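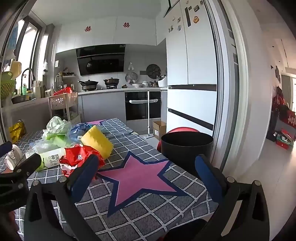
June, a little after nine at night

Big day at Furnside! The new Stuvel line ran a full shift with real mixed trash and real dishes coming through it, and I am still too wound up to sleep, so I'm writing it all down while I have my tea.

We cleared 1,708 items. The best we ever did by hand on a day shift was 1,259, and that was with everyone staying late and my wrists aching all the way home on the bus. Today I went home at four. My wrists are fine.

What I keep thinking about is how different the job feels. Until this spring I stood at the belt and grabbed. Cup, bottle, wrapper, bag, sponge, over and over, and by two o'clock I couldn't have told you what had just gone through my hands. Now the arms do the grabbing and I look after the strange ones. A bag with something still in it, say, or a cup that has rolled onto its side, or anything soft and crumpled that could be one thing or three things stuck together. The line holds those back and asks me, and I get to decide. I like deciding!

Plastic bags are still the worst. The hard stuff is easy now, but a thin bag changes shape the second you touch it. Ekkachai Petchrat spent most of the morning with me on just that, going through nearly 300 held items and sorting out which ones the line should have managed by itself. He writes very small in a green notebook and I had to ask him to read half of it back to me.

Sólveig Vídalín came down from the office at lunch and told us the hours for the fall. Same pay, shorter belt shifts, and two of us get trained on the Grelteck software if we want it. I put my name down before she had finished the sentence. Marta didn't, and I understand why – she is good with her hands and she liked the old rhythm, with the radio on and all of us talking. It is quieter now. I miss the talking a bit too. Maybe we can move the break table closer to the line, I must ask about that.

The Sisay scale jammed twice after lunch and I cleared it myself the second time, from the panel, without calling anyone down. Very proud.

Tomorrow: bring the good gloves, ask about the table, find my glasses case (locker?).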